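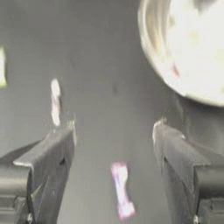 Jui-lin Choi asked me by letter why his sourdough rises well in the bowl and then goes flat in the oven, and whether he must throw away his starter and begin again. Two other readers wrote with nearly the same trouble, so I answer them together in this issue.

First, please keep the starter. A starter that can lift the dough in the bowl is alive and strong enough. When the bread goes flat later, the reason is mostly in the time between the shaping and the oven. I made this mistake during my whole first winter with rye and wheat. I had read that a long rising gives a better taste, so I left the shaped loaf on the kitchen shelf all night, next to the heating pipe. In the morning it looked big and beautiful. I turned it out and it spread like a pancake.

The dough has only so much strength. If it stands too long in a warm place, it becomes weak, and the gas has nothing to hold it. You can test it with a finger. Put some flour on the fingertip and press the dough gently. If the mark comes back slowly and not completely, you can bake. If it stays as a hole, you have waited too long, and it is better to put the dough in an oiled tin and make a simple tin loaf. The taste will still be good, only a little more sour.

For those who like to have numbers, I give my usual loaf. I take 500 g of strong wheat flour, 340 g of water, 100 g of active starter and 10 g of salt. I mix the flour and water and let them rest for half an hour, then I add the starter and the salt. In the next hours I fold the dough four times, with wet hands. Mr Choi wrote that he uses 414 g of water for the same flour, because he found this in a book. It is possible, but it needs a flour that drinks a lot, and the flour which most of us buy in the shop does not. I would go down to 340 g and come up again slowly, a spoon each time, when the bread is going well.

The temperature of the kitchen is more important than the clock. The same recipe that took me 5 hours in October needs almost the whole day when the house is cool. I write the times in pencil on the flour bag, and I look at the dough more than at the notes.

Pao-chu Kao sent a good idea for people who work during the day. She shapes the loaf in the evening, covers it and puts it directly in the fridge, in the lowest part. Next morning she bakes it cold, without any waiting. I have tried it twice now – the cuts on the top opened much nicer than before, and the dough was easier to move. Her loaf is smaller than mine, so if you bake a big one, give it a few more minutes with the lid on.

About the lid: several of you asked if a heavy iron pot is necessary. I bake in an old enamel roaster that was my aunt's, and it works well. It should close properly and be fully hot before the dough goes in. Please use thick gloves, I have a mark on my wrist from the year when I did not.

In the next issue I will write about rye, and how to keep a starter when you go away for two weeks. If you have a method for drying it, please send it to me before then, also if it did not work.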